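Progress report to the Nurmi fund: network renewal at the Posdale community library
2025-09-14
Prepared by Irja Kettunen, project coordinator

Dear Orvokki Koivisto,

I send you the second progress report of our project. As agreed in the spring, I write it in plain language so that also the board members who do not work with computers can follow it.

The main goal for this period was to change the old network cabling in the reading rooms and the basement archive. Before the project the readers had only a slow connection, and in the archive there was no connection at all. The contractor, Wavari, started from the basement. Out of 47 planned outlets, 14 are still not connected. They are all on the upper floor, where the ceiling is lower than the old drawings told us – the cable trays had to be ordered again in a smaller size.

The work in the basement is finished and Jarmo Laitinen has accepted it. He asked for clearer labels on the lines, and Wavari has done this without extra cost.
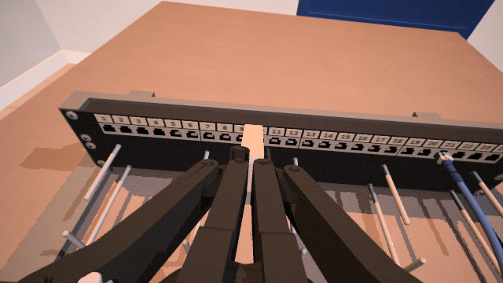

Reading time: 2 min

The cabinet on the ground floor is the place where all the lines come together. Each outlet gets its own position in the patch panel, and the same number is written on the wall outlet. The old cabinet had no such system. When a line was broken, our staff had to try the cables one by one, and this could take a whole morning. Lenni Vuorinen has now made a list of all the numbers and keeps one paper copy inside the cabinet door.

Use of the library during the work

We kept the library open during the whole period. The children's room was closed for five days and the story hour moved to the cafeteria. Some families told us they liked it better there, so we may continue with it in December also. There were two complaints about noise from the drilling. After these we asked the workers to drill only before opening time, and this was followed well.

Budget

We have used almost 500 euros more than planned for the trays. The money was taken from the reserve, and I do not ask for additional funding. The training money has not been used yet. The invoice for the basement work is paid. The invoice for the ground floor came with a wrong project name and was sent back to be corrected.

Training

Toivo Lappalainen will teach the staff to use Plindance, the booking program for the public computers. The first session was moved because two persons were on sick leave. I wish to hold it when the upper floor is ready, so that everybody can practice at their own desk.

Next steps

Wavari will install the new trays and connect the remaining outlets. After that every line will be tested and the results will be attached to my next report. One question is still open – whether the small meeting room should have wired outlets or only wireless. I would be glad to have your opinion on this before we order the material.

With kind regards,
Irja Kettunen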